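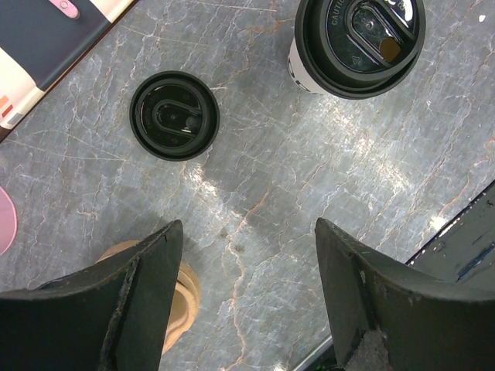

4.2 Lid localisation from the wrist views

The takeaway-packing task in the Niazi suite ends with a step that proved harder than the others: picking up a loose black cup lid from a veined grey surface. The lid is flat, glossy and thin at the rim, and the open fingers cover much of the lower part of the wrist view. We therefore treat lid localisation as a separate problem and report it before the full task results in Section 5.

The training set holds 593 episodes recorded on the two-arm cell at Mendthorpe. A further 40 episodes were kept back for testing, with the same table and objects but new starting positions for the lid. Labels were drawn by hand on wrist frames in which the whole rim was visible. Frames with a partly hidden rim were left out of training but kept in the test set.
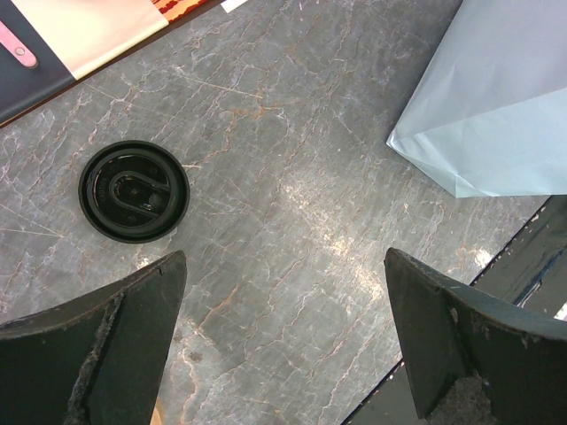 Figure 4. Wrist view of the single-lid case: the lid lies to the left, the gripper is open, and a glare patch falls on the marble at centre-right.

The baseline is the Brerkix detector with its default settings, run on single frames. Our method adds two changes. First, a fixed mask removes the area of the fingers, including the scuffed parts, whose grey patches drew false detections on the stone texture. Second, the rim is fitted as an ellipse and the fit is rejected if its size does not agree with the known height of the wrist above the table.

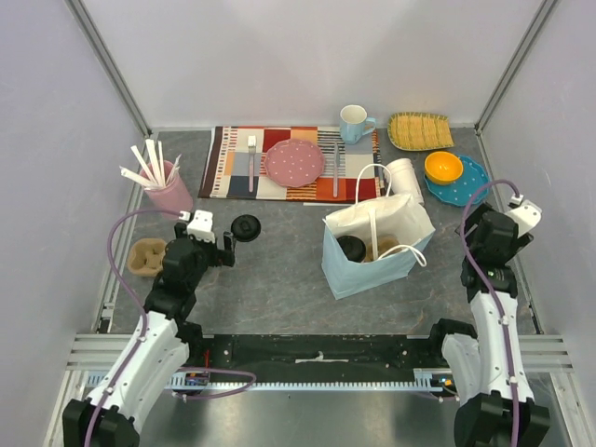 The fixed camera is used only to set the starting pose of each arm. It was calibrated once, in January, and was not moved between sessions. No depth data are used at any stage. All frames are processed at the same resolution, and the network is trained for 700 epochs with early stopping switched off.

On the test episodes the baseline found the lid to within the grasp tolerance in 40 per cent of frames. With the mask and the ellipse check this rose to 71 per cent. Most of the remaining errors fall into two groups: glare across part of the rim, and a second lid in view, fitted to a cup.

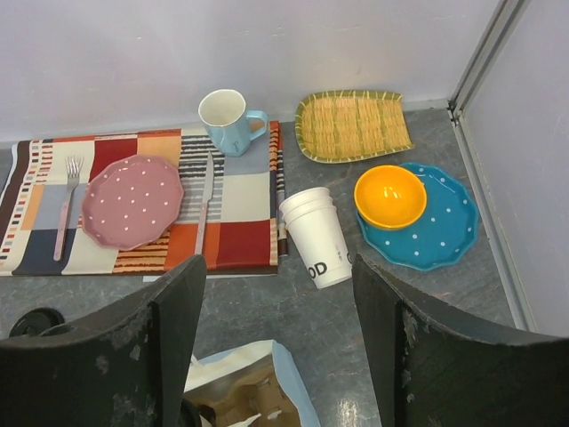
Table clutter away from the lid had little effect. Moving the plates or the placemat between episodes did not change the error in any consistent way, and the patterned cloth gave fewer false detections than the veined stone. The labelling rules were drafted by Bethel Kumsa at Lurudbridge and are given in Appendix B.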